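Subject: Re: [homegame] mat or table topper?
Time: 9:40 pm

> I'm finally replacing the bedsheet we've been playing on, and I can't
> decide between a folding topper and one of those roll-out mats.
> The topper looks great but I have nowhere to keep it. Does the
> rubbery kind of mat lie flat, or am I going to be fighting curled
> corners all night? Also, is 400 chips enough for a group that likes
> to rebuy? And does anyone still use the cases the chips come in, or
> do you all have racks by now?

Mat, mat, mat. I had a topper for years (an eight-sided Bustberg with the cup holders) and I loved it right up until I moved to a place with normal-sized closets. It lived behind the couch, then behind the bedroom door, and then one of the hinges went and I was secretly relieved.

What I have now is a green Kyei mat. It came rolled up in a tube and the ends did curl for the first couple of days. I rolled it the other way, green side out, left it overnight with a rubber band around each end, and after that it was fine. Don't iron it! Somebody on the old Grokley board swore by a warm iron and a towel, and I tried that on my previous mat and got a shiny patch that the cards skated across forever after.

Measure your table before you order. Mine is a little smaller than the mat wanted, and I ended up with a few inches hanging off one side, where everyone's elbows dragged it around. A strip of that grippy shelf liner underneath stopped the sliding, but I'd still buy the smaller size if I were doing it again.

On the chips, 400 is okay for six or seven people if you keep the starting stacks modest. With rebuys I'd want 600. We ran out of the low ones twice last winter and had to make change from the pot in the middle of hands, which slows everything down and starts arguments about who put in what. If you already own the 400, just buy more of whatever you use for blinds and leave the rest alone. You never need as many big chips as the sets give you.

And yes, I still use a case. I know the acrylic racks are nicer for counting out, and I borrowed some for our March game and everybody liked them, but a case goes in the car and a rack full of loose chips really doesn't. I like one with a spot for the cards in the middle, with the chips on both sides, so I can set the whole thing open at the far end of the mat and bank straight out of it. The foam in the lid matters more than I expected. My first case was a Hidus with flat foam and the chips hopped out of their slots every time I carried it upright. Egg-crate foam holds them down a lot better, as long as the slots are full. If you've got a short stack, stuff a folded dish towel in with it for the drive.
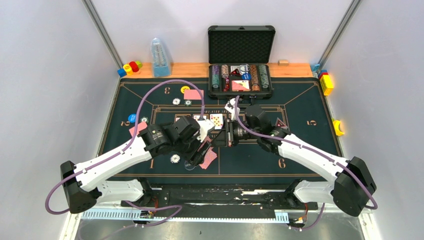 Green mat with the open case at the back, pink deck in the middle slot and the blue dealer button just above it.

One more thing on mats with printing on them: some people hate it and want plain cloth. I don't mind it. New players seem to like having something that tells them where to put their cards, and you stop seeing it after an hour anyway. Just check that the printing is smooth before you buy, because on the cheap ones it's a bit raised and you can feel the cards catch.

For cleaning, a damp cloth and a drop of dish soap, then let it dry flat before you roll it. Mine has had salsa on it and lived. If you spill a beer, get the case off the mat first — wet egg-crate foam takes days to dry and smells like a basement.

I paid 30 for the mat, secondhand, with the tube. If you find one at that price, grab it. And keep the bedsheet, it's good for covering the mat when you put the food out.

Happy to measure mine if you want to know how thick it is when it's rolled up.

--
To leave the homegame list, send a message with "unsubscribe" in the subject line.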